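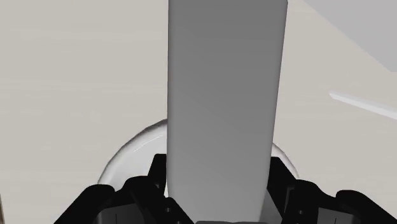
Computer rendering: a two-finger gripper holds a gray bar in front of a translucent bowl.

Household Tasks Study Enters Second Phase

The Kirnton Center has completed the first phase of its study on whether current robots can carry out ordinary kitchen and workshop chores. The work was done entirely in simulation, using software supplied by Sernano, and covered 20 tasks chosen from a list submitted by residents of Inutley and by two local repair shops.

Each task was attempted 246 times with small changes in the starting position of the objects. Results varied widely. Picking up a single rigid item and setting it down in a marked area was completed in most attempts. Tasks that required placing an item inside a dish, or moving one object without disturbing its neighbor, were completed far less often. Folding cloth was attempted 35 times and then set aside for a later phase.

Clear and see-through items remain a particular concern. Bowls and drinking glasses are common in any kitchen, and the center's staff found that the control program often misjudged where the rim began. A grip that is off by the width of a finger is enough to end an attempt – and in a real home, it may be enough to break the dish.

The center's present view is that machines of this kind are not ready for unsupervised work in the home. Shop-floor use, where parts are of known size and arrive in the same place each time, appears closer.

The second phase opens in November and will repeat 150 of the simulated attempts on physical equipment at the Sitthichai Building. Members who wish to receive the full task list may request a copy from the front office.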